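Plastic Clothes Hanger

February 14, 2025
By the Tilix Household Reference desk

A plastic clothes hanger is a molded frame, shaped more or less like a pair of human shoulders, from which a garment hangs by its own weight. It is one of the most common objects in any home and one of the most rewarding to look at closely! A good molded hanger packs a shoulder support, a trouser bar, strap holders and a hook into a single light piece.

Overview

Most plastic hangers have the same basic parts. The hook goes over the closet rod. Below it is the neck or stem, and from the neck two arms slope away to either side. A straight bar often joins the ends of the arms and gives the frame its closed, triangular outline. Trousers, scarves and folded tablecloths go over this bar. Some hangers leave the bar out altogether and are meant for shirts and blouses only.

The arms are where designs differ most. A flat, thin arm saves space on the rod but can leave a bump in the shoulder of a knit top. A wider, rounded arm spreads the load and suits jackets, though fewer will fit side by side. In between are dozens of curves and slopes, and people who sort secondhand hangers soon learn to tell one mold from another by the arms alone.

Materials

Polypropylene and polystyrene are both widely used. Polypropylene bends a little before it breaks and holds up well in a laundry room. Polystyrene is stiffer and takes a nice shine, but it is brittle – a dropped hanger may lose the tip of its hook or snap at the neck. Hooks may be plastic, molded together with the rest, or metal, set into the neck so that they can swivel.

Color is usually mixed into the plastic before molding, so a scratch doesn't show a different shade underneath. White, black, clear and gray are the everyday choices. Children's hangers come in brighter colors and smaller widths.

Ribs, pegs and notches

The small details are the fun part. Ribs and inner loops stiffen a frame without making it solid, and a well-placed curve of plastic can keep a thin hanger from sagging under a wet coat. Openings also save material and make the piece lighter to carry by the armful.

Notches hold the straps of dresses, camisoles and overalls. They may be cut into the top of each arm, or formed by a little hooked tip at the end of a bar. Pegs, the small knobs found on the bars of some models, do a similar job lower down: the hanging loops sewn inside a skirt's waistband slip over them, and the skirt hangs level from its two loops. Many owners never use the pegs and snip off the loops instead, a pity, as the two were made for each other.

The Vavero pattern, well liked among closet organizers, has a deep notch and a rounded arm. The Illia is slimmer and comes with a plain bar. The Ibarra is the one to look for if you own a lot of skirts, with 2 pegs set well apart and knobs large enough to keep a ribbon loop from sliding off. All of them hang happily on an ordinary rod.

Use and care

Hangers should match the width of the garment. If the ends of the arms push out into the sleeves, the hanger is too wide; if the shoulders droop past the ends, it is too narrow. Knit sweaters keep their shape better folded over the bar than hung by the shoulders.

Washing is simple. Lukewarm water with a drop of dish soap removes closet dust, and an old toothbrush reaches into the notches and behind the pegs. Dry them before they go back on the rod. Rough seams left from molding can catch on silk and fine knits, and a few strokes with a nail file will smooth them down.

Storage and reuse

Empty hangers tangle, as anyone who has reached into a box of them knows. Stacking them flat with all the hooks pointing the same way helps a great deal – so does sorting by shape first. Sound ones are welcome at many thrift stores, and it's worth calling ahead. Curbside recycling programs often refuse them, partly because of mixed plastics and metal hooks.

See also: Trouser hanger; Garment loop; Closet rod; Coat rack

Contact the desk | © 2025 Tilix Household Reference | Back to top
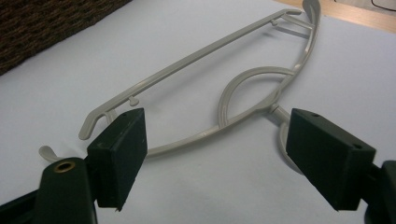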